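Table day

Quick one tonight because I have to be up at 5 and there's still a load in the dryer.

So the big table. If you've read this blog for more than a month you know about the table. Everything lands there. Mail, chargers, whatever was in somebody's pockets. I told myself February was the month it gets cleared and then February got away from me, so it was today, after lunch, with the radio on.

Started with the paper. 20 minutes of paper! Bratix catalogs mostly, I don't even remember ordering from them. All recycled. Kept one coupon for the Fitanska shelf brackets, which expires soon, so that's a trip.

Then the drawer stuff. Batteries that may or may not be dead – into the jar. Keys to the old place on Aguiar, kept, don't ask me why. A receipt for 56 dollars I was meant to return something on and never did. Too late now. Annoyed about it all afternoon.

Tools are the hard part. They have a home, it's the gray bin in the hall closet, and they never go there. I use one thing for five minutes and it lives on the table till summer. Going to try a hook by the back door. We'll see.

And the basket. It came from my aunt's porch when she moved, and I've been going back and forth on it for almost a year. The handle is way too tall for any shelf I own. The lacey wrapping is coming loose on one side and hangs down over the rim. I was going to snip it off and then couldn't find the good scissors, which is how these days go. Maybe a dab of glue instead. If anybody has fixed this kind of thing without making it look crunchy, tell me in the comments.

I do like the red bands though. And the fake fruit is staying. Real fruit in this house goes soft before anyone eats it, and the yellow is nice against that wall, wich is a dull bluish gray I never got around to repainting.
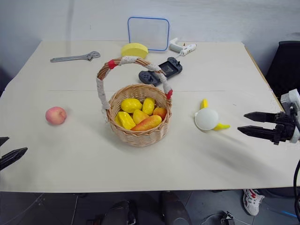 Halfway point. Peach still needs to go in the basket.

Plan from here: basket stays on the table, everything else goes. I want to be able to sit down and eat without moving a pile first. Wiping it down last with the Trarnach spray, the off-white shows every coffee ring.

Still to do – the hook, the glue, the chair with all the coats on it (seperate post, that chair is its own problem). Dryer just buzzed. Night.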